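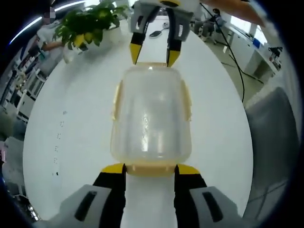

A translucent food container stood on end, one of our regular bimanual tasks. The frosted walls and the two latch tabs make it a good test for the labelling tools.

Skevano 2 review: episode labelling and replay for two-arm work
Reviewed by Celeste Marinho, 8 Mar 2024

Skevano is a desktop program for going through recorded manipulation episodes, cutting them into segments, labelling what each gripper is doing and exporting the result for policy training. Version 2 came out in December. I have used it as my main tool since then at our lab in Mellham, on a set of kitchen and storage tasks, and I bought the licence at the normal price.

I came to it from Antunes, the open-source viewer most people I know started with. Antunes is free and it does the basics. It was built for one arm, though, and its two-arm support is a second timeline stuck under the first. If your work is single-arm pick and place, you can probably stop reading and stay with it.

Set-up

I ran Skevano on a Linux workstation with a mid-range graphics card, and for a short while on a laptop without one. Installation is a single package. The first launch asks for a project folder and a layout file that says which streams belong to which gripper. Writing that file took me most of a morning. The manual gives one sample, for a fixed pair of arms, and says little about wrist-mounted fisheye cameras. In the end I copied the sample, changed the lens model and found the right field names by reading the error messages.

Once the layout file is right you don't touch it again. I imported 451 episodes in one go and left it running over lunch. It rejected 14 of them for gaps in the timestamps. I looked at each of those by hand and the program was right every time, which was good to know but also meant some of our older data had been going into training with holes in it.

Lens handling

You can view fisheye footage as recorded, or flattened, or flattened only in the middle. The third option is the one I use. Table edges near the rim of the picture stay bent, but the object and the fingertips keep their proportions, and that is where the labels go. Full flattening stretches everything at the sides so much that scrubbing becomes tiring.

Switching between views is instant on the workstation. On the laptop there was a pause of a second or so each time, and I gave up on it.

Segmenting

The program suggests cut points from gripper width and speed. For each hand you get a coloured bar: approach, contact, hold, release. You drag the boundaries where they are wrong and press a key to accept.

On solid, opaque things (mugs, boxes, a stapler) I moved very few boundaries. On the food container it did less well. Frosted plastic gives the contact detector trouble, especially under ceiling lights, when bright reflections slide along the wall as the view moves. It tended to call contact early on the second gripper, when the tips were at the rim but the fingers had not closed. With one gripper already pressing on the lid end and the other just arriving at the top, those few video samples decide whether the label says one-handed hold or two-handed hold, and the policy does learn the difference.

There is a sensitivity slider for this. Turning it down fixed most of the early contacts on the container and then made the mugs late. You can save a setting per object class, but you have to assign the class before import. I would like to be able to change it afterwards.

Tracking

Skevano also offers object tracking, with a mask you paint once and let it carry forward. The mask held well on the body of the container. It was weaker on the latch tabs, which are the same beige as the lid rim and stick out only a little from the sides. About half the time in my notes I have written "lost left tab" or "lost right tab". We don't need the tabs for the standing-up task, so I masked the whole thing as one object and moved on. For latch opening I would want something better.

The yellow fingertip pads are another matter. You can pick a colour for the tips in the layout file, and it follows them very reliably. If you are choosing pads for a new set of grippers, choose a strong colour.

Replay and planning check

This is the part that made me pay for it. Once an episode is labelled you can replay both gripper paths in a 3D view against a model of your own arms, and the program marks where the joints would run out of range or where the two arms would meet. A person holding a gripper will happily bring both hands round one small box in ways our arms can't copy. Before, we found that out at training time or on the real machine.

The check is geometric only. It knows nothing about force, so it won't warn you that a grip on a flexible container is too hard. The arms in the view are also drawn without cables unless you add them yourself, and I have had one path marked clear that I would not have run with our cable routing.

Marking uses three colours and the middle one is hard to see on the default background. Change the background.

Export

Exports to the usual array formats worked first time. Export to Grustaston, our training framework, needs a plug-in that is kept by a separate group, and the plug-in fell behind after the last point release. For two weeks I exported to plain arrays and converted with a script. It has been fixed now.

One fault remains. If you rename a label after export and export again to the same folder, the old label file is left beside the new one and the loader reads both. Empty the folder first.

Price and support

A single-seat licence is 800 a year, and there is no cheaper tier for small labs. I wrote to support twice. The question about lens models got a proper reply with a working file attached. The one about changing object class after import got a note saying it had been passed on.

Good
Two-gripper timeline that was designed as one
Centre-only flattening for fisheye views
Reach and collision check before training
Import finds bad timestamps

Less good
Contact detection on frosted or see-through plastic
Thin manual, above all for the layout file
Object class fixed at import
Slow without a graphics card

I have renewed for another year. The arrays and labels are in open formats, so the work done so far can be taken elsewhere if the price goes up. I'll add a note under this review if the class setting changes.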